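Chapter 7
Two Arms on One Bench

By the time you reach this chapter you will have built a single arm, made it move, and very likely said something rude to it. Good. Everything you learned doing that will be wanted again, because we are now going to bolt a second arm beside the first and ask the pair of them to share a table without quarrelling.

The project that runs through this part of the book is called Tosto, and it was built over a long winter at Hellulari, a shared workshop where the rent is low and the kettle is hardly ever off. Tosto has a plain enough purpose. It tidies pens. Somebody leaves a mess of markers on the bench, and the arms pick them up and put them in order. You may feel that a person could do this faster, and you would be quite right, but pens are cheap and light, they come in all sorts of thicknesses, and if you drop one no harm is done. I can think of few better things to practise on.

We shall start with the grip, as most of the trouble in Tosto's early weeks came from there. A round barrel wants to roll and it wants to twist, and a pair of flat fingers that closes a little off-centre will send it skating across the board. The cure is to close slowly, on the thicker part of the barrel, with the fingers square to it. It also helps to begin with pens laid side by side and all facing the same way, and to leave the heaps for later, when your temper is better. 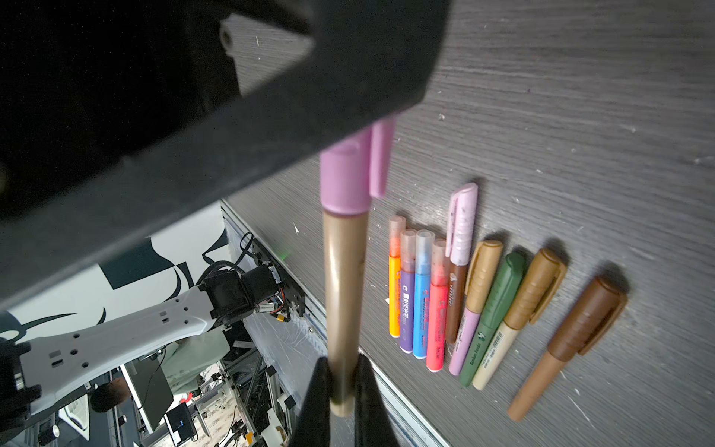
One reader of the first edition wrote in to ask whether soft pads on the fingers wouldn't save all this fuss, and said that a strip cut from an old bicycle inner tube had done wonders on a home build. It may well do the same for you. I would only suggest getting the bare fingers to work first, so that you know what the rubber is hiding when it wears thin. Exercise 2 at the end of the chapter takes you through both ways.

Now to the second arm. Bolt both bases to the same rail, and bolt them down hard. If the bases can shift, every position you have taught the arms will drift by a hair each evening, and you will spend your Saturdays chasing it. Leave enough room between them for both elbows to swing outwards, and run each cable with a generous loop, so that the wrist can turn all the way without tugging. It looks untidy - I know it does - but a cable pulled tight is a cable about to fail.

You will also have to decide who goes first. Both arms can reach the middle of the table, and that shared patch is where they will meet if you let them. Tosto's rule is as simple as we could make it: an arm must ask for the middle before it enters, and must draw back before the other is let in. We call this the Borbély rule, after the street the workshop stands on, and you will find it written out in full in section 7.2.
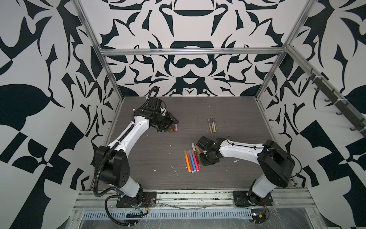

But doesn't all that waiting make the second arm pointless? The question came up at the very first workshop evening and has come up at most of them ever since. It's a fair one. If both arms only ever worked in the middle, you would gain next to nothing. The gain comes from what each can do while the other is busy: putting down a pen off to the side, say, or turning its wrist ready for the next pick. In section 7.2 you will draw up a little timetable on squared paper, one line for each arm, and shade in the stretches when the middle is taken. Do use pencil, as you'll be rubbing a good deal of it out.

Before you turn the page, please gather what you need. You will want the finished arm from the earlier chapters and a second one built to match, the stiffest length of rail you can lay hands on, and a power supply for each arm. Borrow as many pens as the household will part with, fat ones and thin ones together. Set the speed limit in the Skarnon control file to 700 and leave it there until the end of the chapter, however tempting it becomes. And keep the stop button where your hand falls on it without looking - mine is on the left, beside the tea.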